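Romov Undercounter Dishwasher

The Romov is a front-loading undercounter dishwasher for break rooms, small cafes, and church or school kitchens. It takes standard square racks and washes plates, bowls, mugs, and flatware. It is not rated for sheet pans or stock pots.
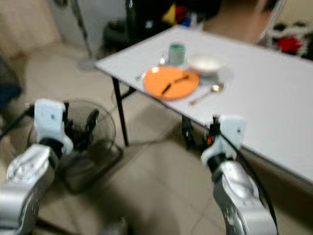 Flirano Supply – Warewashing Department

Wash system
Upper and lower spray arms turn independently and lift off without tools. The wash tank is stainless steel with a removable scrap screen. Three cycles are available: light, normal, and heavy. The light cycle takes 2 minutes, the normal cycle 4. Heavy cycle length depends on incoming water temperature, as the final rinse will not start until the booster tank reaches its set point. A cold water feed is allowed but will lengthen every cycle.

Loading
Set bowls at an angle in a peg rack, open side down and facing the center. Mugs go in an open rack, also upside down, with handles pointing the same way. Mugs with a deep foot ring hold water on the base and should be tilted before the rack is pulled out. Do not stack pieces. Flatware washes best in a single layer on a flat rack, then a second time upright if it is going straight to service.
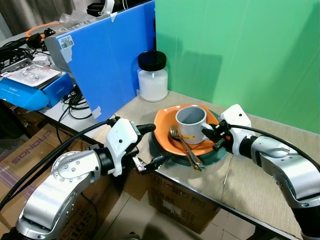
Glazed ware tolerates the normal cycle. Use the light cycle for thin plastic, which can lift under the lower spray arm unless a hold-down grid (sold separately) is fitted over the rack. Painted decoration applied over the glaze will fade with repeated washing at any setting.

Installation
The door needs 21 inches of clear floor in front of the cabinet when fully open. Legs adjust for uneven floors. The drain pump version can discharge to a standpipe; the gravity version needs a floor drain below the level of the outlet. Keep the chemical pickup tubes above floor level and label each container. Connection to the power supply must be hard-wired by a licensed electrician. 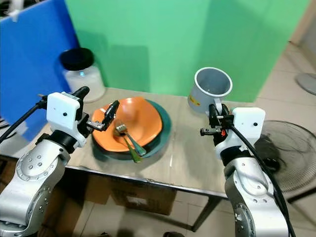
Table setting with orange bowl.

Daily care
Drain the tank at the end of the shift, rinse the scrap screen, and leave the door ajar. Check the spray nozzles for seeds and label scraps. Delime when scale shows on the tank walls – sooner where the water is hard. The Kaushik inlet softener is recommended for such sites.

Options
Hold-down grid
Plutby stand with rack storage
Kaushik inlet softener
Drain pump kit

Parts are covered for one year. Spray arms, door gaskets, and pickup tubes are wear items and are excluded. Returns are accepted within 45 days if the unit has not been connected to water. For drain and supply questions, contact Thirumalai Varma, Warewashing Department.

Page revised April 2018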